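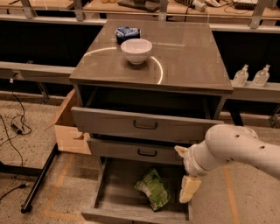 Arm at the bottom drawer, green bag inside. Top drawer not quite shut.

Re: [drawer-bench] Arm stops halfway out of the bottom drawer
Posted to the list 01/07/2018

> We're running the Breken controller on a three-drawer cabinet, same
> as a few of you. Top and middle drawers are fine. On the bottom one
> the arm goes in, closes on the bag, starts back up and then
> protective-stops with "joint torque limit." Payload is a bag of
> chips, so I doubt it's the weight. Has anyone seen this, and is it
> safe to just raise the limit?

Please don't raise the limit. We raised the limit. I'll get to that.

We had the same stop at the Nillport bench all through March, and for a good while we blamed the bag. Snack bags are easy to blame. They crumple, they slide, they show up differently to the camera every time, and they never file a counter-complaint. We swapped bags, we swapped finger pads, and one of us wrote a very thorough page about foil glare that I'm told is still on the wiki.

What was really happening: the lower finger was catching the inside of the drawer front on the way out. The planner had the bottom drawer modeled at full extension, which was correct. It also had the drawer above it modeled as shut, and ours creeps. When that one hung open a little, the Clumelex path checker saw the new obstacle late, shoved the retreat path sideways to avoid it, and dragged the finger straight into the metal. So the fault you see in the bottom drawer may be born upstairs.

Now the limit. With the torque stop at the stock setting, the arm touched, sulked and stopped. With it raised by 50 percent, the arm touched and kept going, and took the cabinet along with it. It moved up to 3 inches before somebody hit the button. There was a bowl on top at the time. We have a different bowl now.

What we changed, in order:

Put the limit back where it was.

Re-checked all the drawer positions right before the retreat move, instead of once at the start of the run.

Made the first 100 mm of the retreat straight up, at low speed, no sideways correction allowed. If it can't go straight up, it stops and waits for a person.

Bolted the cabinet down. I know.

After that we had 2 stops in the next long run, both with the drawer above visibly open, and both times stopping was the right answer.

If you're on the older Rweyemamu gripper mount, check the finger length in your config too. Ours was short by a pad thickness - not enough to matter in open air, plenty to matter in a drawer.

Could you send the joint log from just before the stop? If the wrist torque climbs before the elbow does, I'd bet on the drawer front. If it's the other way around, ignore all of the above and look at your cables.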